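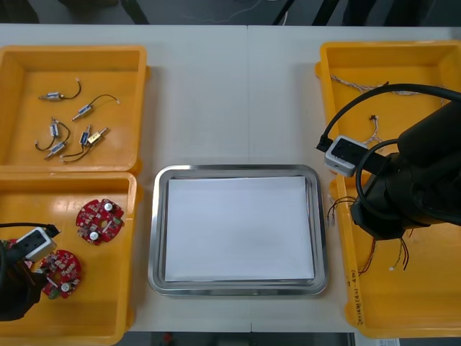
Trays on a white worktable, with small solenoids in the yellow tray at upper left.

Print this release
E-mail this release

Lakatos to Reissue the Drakine Digital Watch

POLLPORT, 26/09/2019 - Watch company Lakatos will bring back the Drakine, the LCD wristwatch first sold under the Skorkach name in the late 1970s. The reissue will be made in a single run of 600 pieces. Orders open in November through the Lakatos website and at the company's shop in Pollport.

The new Drakine keeps the cushion-shaped case, the flat mineral crystal and the integrated bracelet of the first version. It comes in brushed steel or gold-tone steel. The dial surround is dark blue on the steel model and brown on the gold-tone model, as it was in the original catalog.

Lakatos bought the Skorkach name and its remaining drawings in June of last year. The drawings covered the case and bracelet but left out the display module, so the company worked from old watches lent by collectors. Most of those no longer ran. One had its original module and still kept time, and the size and spacing of the new digits were taken from it.

"People who own the old one will look at the digits first," said Sándor Csonka, head of product at Lakatos. "We had a standard display that would have fit the case with very little work. The numbers were too wide and the colon was in the wrong place. We ordered our own glass, and it took most of a year."

The module shows hours, minutes and seconds, with the date on a press of the upper button. The lower button turns on the light. The original used a tiny bulb at one side of the display, which lit the hours well and the seconds poorly. The reissue uses an LED in the same position with a light guide behind the glass. There is no alarm, stopwatch or second time zone.

The case has been changed in two places. The back now screws down, where the old one snapped on and often came loose after a few battery changes. The pushers have new gaskets, and the watch is rated for splashes and hand washing. It is not meant for swimming.

The bracelet is made of folded links like the first, and tapers toward the clasp. Lakatos tried solid links on an early sample and dropped them.

"It felt like a different watch," Csonka said. "The old bracelet was light and it rattled a little. Ours rattles less, but it is still light."

The steel Drakine will cost around 380 dollars. The price of the gold-tone version will be announced when orders open. Both come with a two-year warranty, a printed manual in the original format and a spare battery. Of the full run, 120 pieces will be gold-tone and the rest steel. Case backs will be numbered in one series across both colors, and buyers will not be able to request a number.

Owners of the original Skorkach Drakine can buy the new bracelet and crystal separately, and both fit the old case. The new module does not fit it without cutting the inner ring, and Lakatos will not do that work. The company does not plan to offer repairs on original modules. It will post scans of the first service sheet on its website so that independent watchmakers can use them.

Steel models will ship first, with gold-tone models to follow in the spring.

About Lakatos
Lakatos designs and sells quartz and digital wristwatches from its offices in Pollport. The company also supplies straps, crystals and gaskets for older watches.

Press contact: Lakatos Press Office, Pollport. Review samples are available on request and must be returned.

Print this release
E-mail this release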